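List home | Threads | Prev | Next | Search

Re: [Nendora-sew] shrinking before cutting, do you bother?
Bernadette Kasprzak
April 17, 2019
4 replies

Faraji Swai wrote:
> I have 8 yards of linen for the May swap and I'm told I have to
> wash all of it before I cut anything. Is that really true? It's
> going to be curtains, and curtains hardly get washed at all. Also
> my machine is tiny and I don't want to spend a whole weekend on it.

Oh Faraji, yes, wash it! I skipped it one time, on the kitchen curtains in the Plundale house, and after the first wash they hung so far above the sill that my sister asked if I was expecting a flood. I had cut them at 39 inches and they came out at 36, hems and all. (Daiane Barros will tell you linen shrinks more the second time. I haven't seen that myself, but she sews a lot more of it than I do, so do it twice if you've got the patience.)

For the small machine, cut the length in two first and zigzag the raw ends, otherwise you'll be picking a bird's nest of threads out of the drum. Warm water, whatever detergent you use on shirts, no softener. I take mine out while it's still a little damp and iron it right then, because bone-dry linen fights back and I always lose. 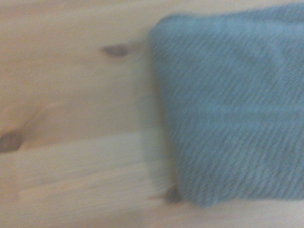
The other thing is grain. Pull one thread all the way across and cut along the gap it leaves. It's slow and a bit fiddly, and the thread will snap on you halfway, but you just find the end and keep going. Niall Aitken swears by tearing instead and I know plenty of people do, I just can't stand the wavy edge it gives me.

Are you lining them? If they're going on a sunny window I would. I have 9 yards of plain cotton lining left over from Daichi Hirose's big order and I'm happy to bring it to the swap if you want first pick. Let me know what width you need and I'll measure it tonight.

Bernadette

Reply to list | Reply to sender | Share (2)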